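Filling the Drinks Shelf
By Lenuța Moldovan
22 August 2020

The quietest hour in a small shop is the hour before it has any customers, and I have come to like it very much. I spent two such mornings at Plovitance, a neighbourhood grocery where the drinks wall was being put together again after a change of shelving. I expected to write about prices. In the end I wrote mostly about how a person puts a bottle on a shelf.

The new units came from Skurkis. They are white, with slotted uprights, and the boards can be moved higher or lower when the owner changes his mind. He changed his mind often. The first morning was spent almost completely on this question, with a tape measure and one bottle of each size. If the gap above the bottle is too small, the customer knocks his fingers. If it is too large, one whole shelf is lost, and in a shop like this a shelf is worth a month of worry.

Then come the cartons. The list for the whole shop had 1,504 items on it, and the drinks were only a part, but a heavy part. Kikuchi, the wholesaler, delivers early and leaves everything close to the door. The cartons are opened on the floor beside the shelf where they will be emptied, and this saves many steps. My teacher in this matter, a woman with fourteen years in the trade, cuts only the tape and never pushes the knife deep. She showed me an old scratched label from her first year, which she keeps in a drawer.

Small bottles go quicker than large ones, of course. Coffee drinks are a good size for beginners, because one fits in each hand and both can be put down together. The front row is made first, with the labels turned to the customer, and the rest is filled behind it. I had imagined the opposite. She told me that when the front is straight the eye forgives the back -- and also that she does not forgive it herself.

There is also the matter of dates. Whatever must be sold sooner stands in front, and the newer stock goes behind. When the shelf is new this is easy. After three weeks it is a small daily puzzle, and in February, when cold drinks sell slowly, it becomes a larger one.

I asked whether the work is boring. She thought for a moment and said that some cartons are boring. Water is boring. Juice is better, for the colours. 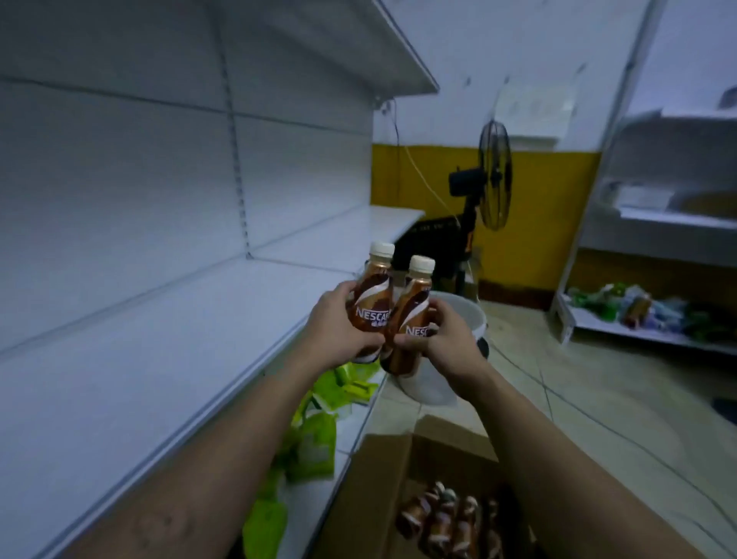 On the second morning we came to the price strips, which are made by Trimum and slide into the front edge of the board. They should be cut a little short, otherwise they bend in the middle when the shop becomes warm. I cut two of them too long and had to begin again.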